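Rent the Arm, Skip the Promise

Funditz will rent you a tabletop robot arm for 169 dollars a month. They call the package Genura. You get the arm, the software, and a support line that picks up on weekdays. I have had one since March, and I think the rental is a fair deal sold with the wrong pitch.

The pitch is that Genura will learn your kitchen. It won't, at least this year. What it will do is let you practice teaching a machine small chores with dishes and play food, over and over, until you understand why the big chores are hard. I learned more from one month of that than from all the reading I did before it.

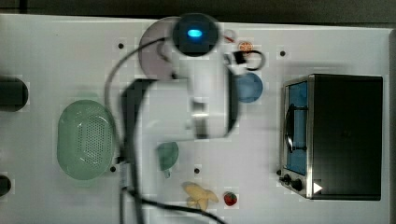
Buying makes less sense. Kwok sells a similar arm outright, and after 6 months I would have been stuck with hardware I'd already outgrown. Darmawan Mangundap, who runs the repair bench at Duvumus, told me most of the arms he sees come from owners who tried to fix a cable themselves and made it worse. With the rental, a bad joint is Funditz's problem. They swapped mine once and didn't argue.

My complaint is the contract. The early exit fee is 400 dollars, and it sits on a page most people won't open — I didn't. A company that believes in its product should let people leave after the first month.

So rent it if you want to learn, and read the exit terms first. If you want help with dinner, keep your money for now.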